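Lab 4 handout: picking a hand for the breakfast bench

Hi everyone! These are my notes from the session, tidied up a bit for those of you who were stuck in the overflow room and couldn't hear me over the fans. Bring them to lab, scribble on them, spill coffee on them, I don't mind.

The question for this unit is simple to ask: if you have two arms and a kitchen job, what do you put on the ends? We have two candidates. One is the Tudov parallel gripper, which you all know from Lab 2, and the other is the Zulero multi-fingered hand. I love the Zulero. I'll try to be fair anyway (Nest Gough is going to read this and she loves the Tudov).

The task is toast. You press a lever, you take hold of a slice, you put it on a tray. Each of those wants something different from a hand. The lever wants a stiff push straight down from something narrow. The slice wants a light, wide hold, and it crumbles if you're greedy with the current limit. The tray mostly wants you to keep your knuckles off the rim!

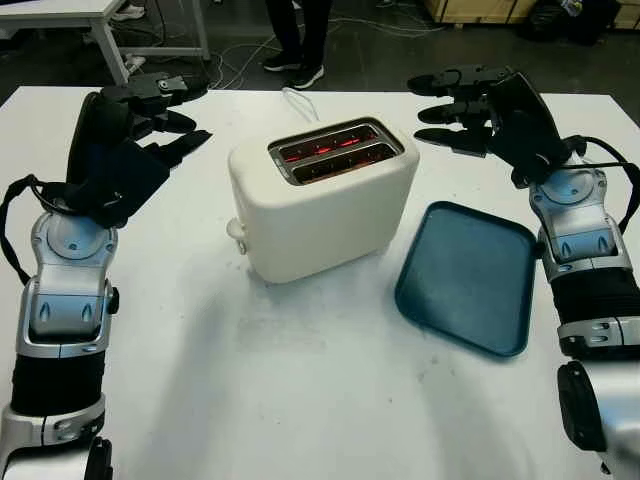
Before any run, write down your start pose for both arms. I mean really write it down, joint by joint, in the shared sheet. Last year Idris Hopkin and I lost a whole afternoon comparing two grippers that had been started from two different poses, and the numbers were garbage. Start high, keep the fingers half open, and give the wrists room to turn before they get near the slots. The elbows need room too, and people forget that because they're watching the fingertips.

Now, closing speed. The controller takes a value from 0 to 100, and for bread I'd start very low and creep up. Set the wait after the close command to 300 milliseconds. If you lift sooner, the fingers are still settling and the slice swings, and then you'll blame the hand when it was your timing.

A word on handovers, which is how we're doing the first round of trials. A person offers the slice, the hand closes on it, the person lets go when the operator says "mine." Please use the word! Emlyn Edwards likes to nod, and you can't hear a nod.
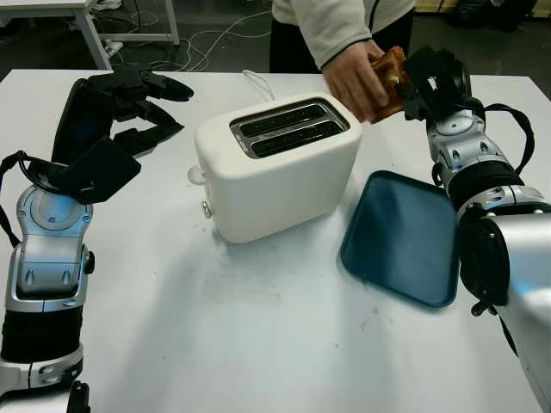 Score the hold and the release separately. A hand can be lovely at one and hopeless at the other. I use a plain scale from 0 to 4, where 0 is a drop and 4 means the slice got to the tray in one piece, facing the way you meant it to. Write a few words next to anything under 4. "Slipped" is no help to me. "Slipped toward the thumb as the wrist rolled" is great.

Also watch your cables. The ones at the wrist need slack for the whole turn, so roll each wrist through its full range by hand with the power off before you start.

For next time: read the Temness note on fingertip pads (it's short), and come with one reason you'd pick the simpler gripper for this job. Yes, even if you agree with me. Desmond Dunleavy has the spare pads and the sign-up sheet for bench time, and slots run up to two hours.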